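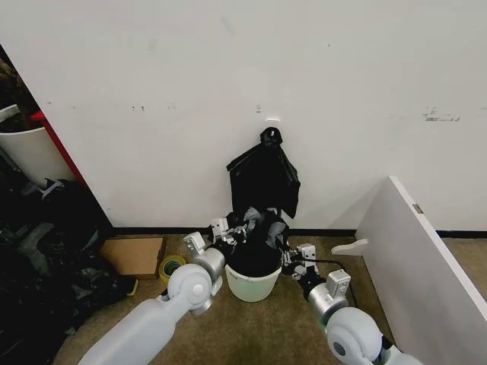 Giáp
Staff reviewer, small home goods

Kusico Adhesive Wall Hooks, small, white

I don't trust anything that sticks to a wall and claims to replace a screw. I have patched too much paint for that. But the spot over my office waste bin needed somewhere to hang a bag, and I wasn't going to drill for it, so I bought the Kusico hooks and gave one a couple of months.

The listing says each hook holds 7 pounds. Maybe on glass. Mine is on a painted wall that was scuffed long before I got to it, and what it carries is a black plastic bag, knotted at the top and hung by the knot. That is hardly a stress test. It has stayed put since October, which I'll give it credit for.

The card inside the box says to wipe the wall and wait 2 hours before hanging anything. I waited overnight. The first hook, put up in the hallway without wiping, dropped at almost 3 in the morning and took a scarf with it. So clean the wall. I'd like to see that warning on the front of the package instead of in gray type on the back.

The hook itself is plain, small and white, and disappears against a white wall, at least until you hang something black on it. The opening is narrow. A knotted bag goes on fine, but thick tote straps have to be worked over the lip, and the Jellumell hooks I used before were better at that. They also pulled off a strip of paint, so I haven't gone back.

As for the spot above the bin, I like it more than I expected. The little pale green bin takes a black liner that is too big for it and puffs up over the middle, and no hook is going to fix that. Get smaller liners.

The pack costs more than Trirkach's and holds fewer hooks. I can't say how cleanly these come off, and I'm in no hurry to find out. Fine for light things. I wouldn't hang a backpack on one.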